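Prirkora Handling Equipment Group
Minutes of the November Maintenance Meeting

Held Friday, 9:30 a.m., Workshop Meeting Room
Present: Mariann Vass (Chair), Bianka Kozma (Maintenance, minutes), representatives of Production and Stores
Apologies: Quality

1. Minutes of the previous meeting

The minutes were accepted with one correction. Under item 4, "left arm" should read "left finger block". There was no other business arising.

2. Hand-held gripper, Inano bench

2.1 Service interval

Ms. Kozma reported that the gripper had passed 2000 closing cycles since its last full service. The schedule adopted earlier in the year calls for an inspection every 1000 cycles. The first inspection was completed and signed off; the second was carried out this week and is the subject of this item.

Production asked whether the interval could be lengthened. The Chair's view was that it should stand until the pads have been through one complete replacement period. Agreed.

2.2 Condition of the finger pads

The meeting reviewed the condition of both pads. Ms. Kozma drew attention to the dust and light specks on the gripping faces and to the scuffing along the top edge of the left pad. The right block also shows slight wear at its upper corner. She recommended cleaning both faces with a lint-free cloth before any decision is made on replacement, as grip cannot be judged fairly on a dusty pad.

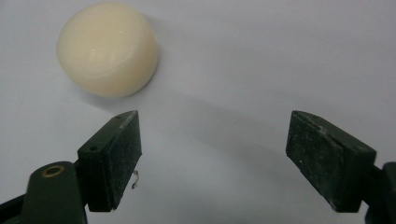
Figure 1. Gripper with fingers open, test piece beyond. Note wear on left pad and strand below left block.

A short, pale strand was noted at the lower inner edge of the left finger block. The meeting could not determine whether it is wire or some other material. Ms. Kozma is to trace it back to its point of origin before it is trimmed or removed. The gripper is not to be cycled until this has been done.

Stores confirmed that one pair of replacement pads is on the shelf. Pads are to be changed in pairs, and the old pair kept and labelled until the next meeting.

2.3 Bushing, left link

The brass-coloured bushing in the left arm link was discussed. Production had reported some play in the left finger when closing on smaller pieces. Ms. Kozma will check the fit of the bushing by hand with the drive released, and will compare it with the right side. No lubricant is to be applied near the pads.

2.4 Finger alignment

Following cleaning, the fingers are to be closed slowly with no piece between them and the meeting line of the two pads checked along its full height. If the pads touch at one end first, the block screws are to be loosened, the blocks squared, and the screws retightened evenly. The unit will then be run for 200 cycles on the bench and checked again -- any movement of the blocks is to be entered in the log.

3. Han feeder

Deferred. The replacement belt from Brunex has not been received.

4. Maintenance log

The Chair reminded all sections that cycle readings must be entered at the end of each shift. Two entries for the Inano bench were missing and have been requested from Production.

5. Actions

Clean pads, trace strand, report findings -- B. Kozma
Check bushing and finger alignment -- B. Kozma
Reserve replacement pads -- Stores
Supply missing log entries -- Production
Follow up belt delivery with Brunex -- M. Vass

The meeting closed at 10:15 a.m.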